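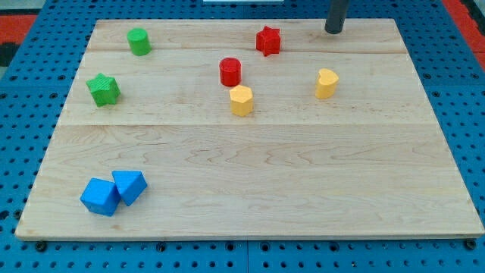
kidus_tufa wrote:
I would oil it before anything else. Maple takes up spots very quickly, and if children will play on this board every day, you will see every finger on it after one month. Two thin coats of food-safe oil, one night between them, finished.

Lowther_Lane wrote:
Thank you for the fast answer. Maybe I did not explain well in my first message, so I try again. The board is for shape games at our play group in Idstead. It is light maple, glued from planks, and at the moment it lies on a blue pegboard table. The blocks are small: cylinders, stars, hexagon, heart, in green, red and yellow. My questions are two. Must I finish the wood, and how do I stop the board from sliding on the table? The children lean on it with the elbows.

mapleandglue wrote:
I disagree with Kidus about the oil. Oil makes maple more yellow, and you have yellow blocks, quite pale ones. For small children the contrast is important. My son had a beech tray with pale wooden shapes and he simply did not see half of them. Use a water-based clear varnish, matte. It stays light.

kidus_tufa wrote:
Varnish chips at the edges when blocks are dropped on it, and then you must sand the whole board again. Oil you can repair in one corner. I have done both, on many boards. The change of color is small if the coats are thin.

mapleandglue wrote:
A good varnish does not chip from such small blocks. From a hammer, yes.

tante_rosa wrote:
Can I ask about the blocks? The texture on them looks like printed plastic to me, but I am not sure. We printed a set for our group in May and the points of the six-pointed stars were too sharp. I went over them with fine sandpaper, 11 evenings after dinner. The five-pointed ones were fine and the hearts too. If yours are also printed, please pass your finger over the red star before you give it to the little ones.

Lowther_Lane wrote:
They came in a bag together with the board, from a family who moved away, so I do not know how they were made. I will check the points. How old are your children, Rosa?

tante_rosa wrote:
Three to five years. The smallest sort by color only. The older ones sort by shape, and there they begin to fight, because one puts the red cylinder with the red star and another one puts it with the green cylinder. Both are right — I let them discuss it.

pegboard_piet wrote:
About the sliding. Pegboard is very good for this because the holes are already there. Glue two short dowels under the board, near opposite corners, a little thinner than the holes. Then it sits and cannot move, and you lift it off to clean. Measure the distance between the holes twice. I measured once and had to plug my mistake.

mapleandglue wrote:
Dowels under the board mean it can never lie flat on the floor or on a normal table. I would take a piece of rubber mat, the kind for kitchen drawers. It costs almost nothing.

pegboard_piet wrote:
The rubber collects crumbs, and with the holes under it they fall through to the floor also. But yes, if she wants to use the board in other places, the mat is better.

kidus_tufa wrote:
There was a good page from Trilero about oil on play boards, with pictures after one year of use. I wanted to put the link, but now it gives only a 404. If somebody saved it, please post it.

Lowther_Lane wrote:
I decided like this. Rubber mat for now, because on Fridays we play on the floor. For the finish I will try oil on one half of the back side and varnish on the other half, and look at them next to the yellow heart by daylight. I will write here which one I take.

mapleandglue wrote:
Very fair. Sand it first with fine paper, along the grain, also over the glue lines.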